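Cleddale Bar Association
Minutes of the Regular Meeting of the Access to Courts Section
February 17, 2022
Sakum Room, County Law Library, and by video link

The chair, Madalena Bastos, called the meeting to order at 5:35 p.m. A quorum was present. The minutes of the November meeting were approved with one correction: in item 4, "continuance" should read "adjournment."

1. Small claims filing fees

The chair reported on her meeting with the clerk of the district court. The clerk's office will not ask for a fee increase this year. Fee waiver forms will go back on the front counter at the Clomonville courthouse, where they have been kept behind the window since the remodeling. Members who practice in Clomonville said that people without lawyers often leave the line before asking for one. The section will write to the clerk confirming what was agreed and asking that the Spanish form be put out at the same time.

2. Draft local rule on remote hearings

The section went through the second draft. The main change is in paragraph 2(c), which now lets a party appear by video in any landlord and tenant matter on 108 hours' notice to the other side. Several members found the figure odd and hard to work out on a calendar. Moved and seconded to recommend that it be replaced with five court days. Carried, two opposed.

There was a longer discussion of witnesses. The draft requires the judge's leave before a witness may testify by video and says nothing on how documents are to be shown to the witness. Members who handle contract cases want exhibits exchanged in advance and numbered. The family law members would leave this to the judge. No vote was taken. The drafting group will bring back both versions.

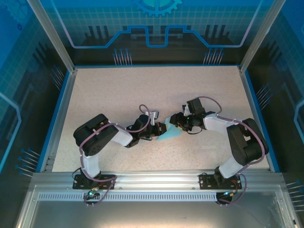

3. Continuing education

The spring program will cover evidence in small civil cases, with one hour on physical exhibits and one on electronic records. The physical exhibits hour is to deal with labeling, chain of custody and the return of items after judgment. It was suggested that the speaker work from ordinary things that give trouble on the stand, such as a light blue cloth pinched at the top and hanging down crumpled, and have those attending write a one-sentence description that would hold up in the record. The chair will pass this on. Credit has been applied for. The fee stays the same as last year for members, and law students attend free.

4. Ntuli Fund

The fund paid interpreter costs in 13 matters since the last report. One application was held over because the invoice did not show the hours worked. Moved and seconded to accept the report. Carried.

The section then took up the request to pay for written translations as well as interpreters in court. The fund's terms say "interpretation" only. The chair will ask for a reading of the terms before the next meeting. Applications for translation should not be sent in until then.

5. Bill 2099

The bill would move eviction appeals to the front of the civil list. The section supports the purpose but is concerned that no added court time is provided. A comment letter will be circulated by email, with changes due within a week of receipt.
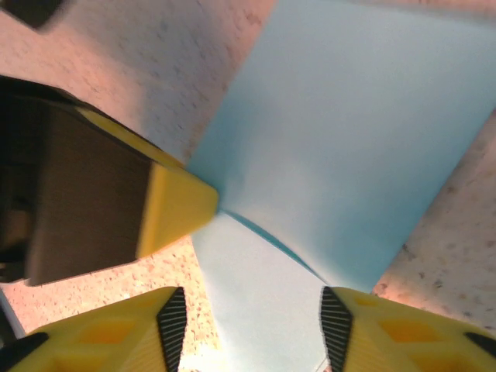
Pale blue paper on a speckled surface.

6. Other business

The library has asked that the side door be kept closed during evening meetings.

A member asked whether the lawyer referral list could be updated more than once a year. Referred to the main office.

The meeting adjourned at 7:10 p.m. The next meeting will be in the same room, with the video link open ten minutes early.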